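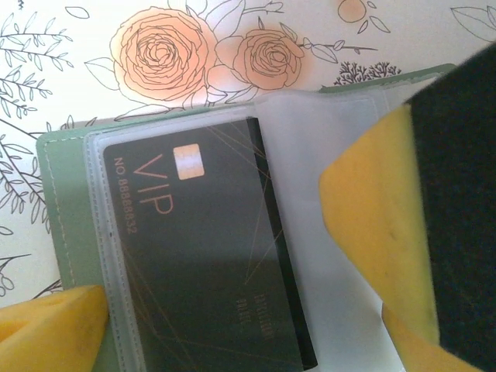
Course Materials > Manipulation Software > Week 9 notes

Posted in March by the Grivus teaching lab

Week 9: Perception and control for thin, floppy, see-through things

Read before Wednesday. The Ernska handout covers rigid grasping and I'm assuming you've done it. If not, do it first, this builds on the grasp state machine from there.

1. Where we are

So far: boxes, cups, blocks. One rigid body, one pose, one grasp. Planner gets a pose, plans to pre-grasp, closes, lifts. Fine.

Now: card holders, sleeves, wallets, booklets. Cover bends. Pages bend more. Card inside is stiff but can slide. So "the pose of the object" is not one thing any more. For this week keep three separate frames:

holder_frame — fixed to the cover
page_frame — the page being worked on, hinged off the holder
card_frame — the card, lives inside the page pocket

Card frame moves with the page until the card starts to slide. Then it doesn't. Most of the bugs I marked last term were somebody treating card and page as the same frame all the way through the pull.

2. Perception

Clear plastic is the hard part. Depth goes straight through it, or comes back with a hole, or you get the height of whatever is underneath. Don't trust depth inside a pocket. Use it for the cover and the table only.

What does work in the wrist view:

- Colour for the cover. Matte or nearly matte, one colour, easy to segment.
- Edges for the sleeve. Frosted rims show up as thin bright lines. Fit lines, not blobs.
- Brightness for a lifted flap. A flap at an angle catches the light and goes milky. Useful cue but it changes with the lamps so do not hard code the threshold!!
- Print on the card for orientation. Big letters, a chip, a stripe. Anything that breaks the symmetry.

About orientation. A rectangle matches itself at 180 degrees. If you only fit the outline you will be upside down half the time and the planner will happily pull toward the closed end of the pocket. Always resolve the flip with something printed. The matcher in Omgate returns both hypotheses with scores, keep both untill you have a feature that decides it.

Text reading: only use large text. Fine print is a few pixels high at this range and the reader will make up a word for you. Report low confidence and move on. Sideways text is fine, rotate the crop first using card_frame.

Patterned tabletops. Flowers, leaves, wood grain, whatever. Line drawings give you heaps of strong edges and they run right up to the cover. Mask the table out before line fitting. Order matters:

a) segment cover by colour
b) grow the mask a little to catch the plastic that sticks out past it
c) remove gripper fingers (see 3)
d) fit lines only in what's left

Skip b) and you lose the page edges. Skip c) and you get a beautiful long straight line which is your own finger.

3. Self-masking

In the wrist view the fingers are always there somewhere. Two ways to mask them.

Geometric: project the finger model into the image using the joint reading. Good for stiff fingers. With foam pads the shape changes when they press on something, so the mask comes up short on the contact side.

Colour: works well if the pad colour is not in the scene. Yellow pads on a green cover, no trouble. Yellow pads on a yellow folder, good luck. Shaded foam goes quite orange so widen the range on the dark side.

Use both, take the union. Then mark everything under the mask as UNKNOWN. Not background. If the bottom corner of the holder is under a finger, the corner is unknown and its last good estimate stands until you can see it again. Goel has a tri-state mask type for this, please use it and not a boolean image. Marks come off for booleans.

4. Control

Position control alone will crush foam into the table or float above the page, depending which way your height error goes. Use a guarded move down, stop on contact, then hold a light force while moving sideways.

Sequence for steadying a sleeve and working on the flap:

APPROACH — above the holder, fingers open wider than the pocket
TOUCH — guarded move, slow
HOLD — light downward force, no sideways motion
CHECK — new image, re-estimate page_frame
ACT — slide, lift or close
VERIFY — new image, compare card_frame to before

People leave out CHECK. Touching the plastic moves it. The estimate you had before contact is stale, throw it out.

Filter the force signal but not too much. A heavy filter hides the contact and by the time it trips you've pushed the page into a buckle. Starting value for the lab is a 9 sample window at the rate set in the config. Tune from there.

Timeout on HOLD is 700 ms. If force hasn't settled, back off and go to APPROACH again. Max 2 retries then stop and call it a fail. No infinite loops on the arm.

5. Planning

Not much new. Treat the page as a hinge with unknown angle, limits 0 to 180. Keep the gripper body in the collision model, not just the fingers. It is big compared with the gap you're working in and it also blocks the wrist view on one side. So add a visibility cost: prefer approaches where the pocket opening stays in view. There's usually one wrist rotation that does it and one that hides everything.

If both are reachable and the cost is tied, take the one with less joint travel.

6. Logging

Log at every state change: image, tri-state mask, all three frames, force, finger opening. Same timestamp source for the lot. Images stamped on arrival instead of on capture will lag the joint readings and your projected finger mask will trail behind the real fingers. If your mask looks right at rest and wrong in motion, thats why.

Replay before you touch the arm. The Omgate replay tool steps through a log state by state and draws the frames on the image. Run your perception on the shared logs first, then book arm time.

7. To hand in

- Perception node, running on the shared logs
- State machine with CHECK and VERIFY in it
- One page on a failure, your choice. Say which state it was in and what the estimate was. "It didn't work" gets nothing.

Pairs are fine, groups of 2 max. Put both names on the node header.

Reading: Ernska handout section on contact states again, and the Goel readme on masks. The bit on hinge models in the readme is out of date, use my version in section 5.

Still to add: table of force limits per pad type.

Last updated: Wednesday, after the lab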